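# What Does a Lampshade Do?

Turn on a lamp that has no shade and look across the room. The bulb is very bright, and it makes your eyes want to close. Everything near it has a hard, dark shadow. Now put the shade back on. The light is softer, and you can read next to it without squinting.

A lampshade does two jobs. The first is to hide the bulb from your eyes. The second is to spread the light out.

## How light gets through

Light travels in straight lines until it meets something. When it meets a window, most of it goes right through. We say the glass is **transparent**. When it meets a brick, none of it goes through. The brick is **opaque**. Many lampshades are somewhere in the middle. They let some light through and scatter it in many directions. The word for that is **translucent**.

Wax paper is translucent. So is a thin white bedsheet. Hold a piece of wax paper in front of a flashlight and the small bright spot turns into a wide glow.

## Top, bottom and sides

Many table lamps have shades that are open at both ends. Light from the top goes up to the ceiling and bounces back down. Light from the bottom falls on the table - this is the part you use for drawing or homework. The light from the sides is the soft part.

Color matters too. A white shade bounces most of the light that hits it. A black shade soaks up most of the light, so the sides stay dark and you only see light at the top and bottom.

## The parts of a table lamp

- **Base:** the part that sits on the table. It should be wide or heavy, so the lamp doesn't tip.
- **Pole:** holds the bulb up high. The higher the bulb, the wider the circle of light on the table.
- **Socket:** the bulb screws or clicks into it. Never put your fingers in a socket.
- **Shade:** goes around the bulb without touching it.

## Try it

You need a flashlight, a sheet of white paper, a sheet of black paper and some tape. Ask a grown-up to help you make the room dark.

1. Roll the white paper into a tube and tape it.
2. Stand the flashlight on its end, pointing up, and put the tube over it.
3. Look at the sides of the tube, then at the ceiling.
4. Do the same with the black paper.

Write down which tube glowed more. Use only a flashlight for this - paper should never go near a real lamp bulb, which can get very hot.

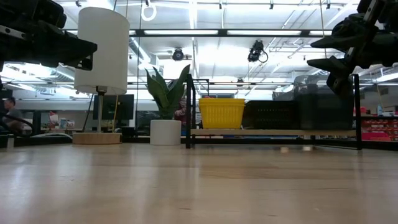 If you have wax paper left over, make a third tube and put it in your notes with the other two.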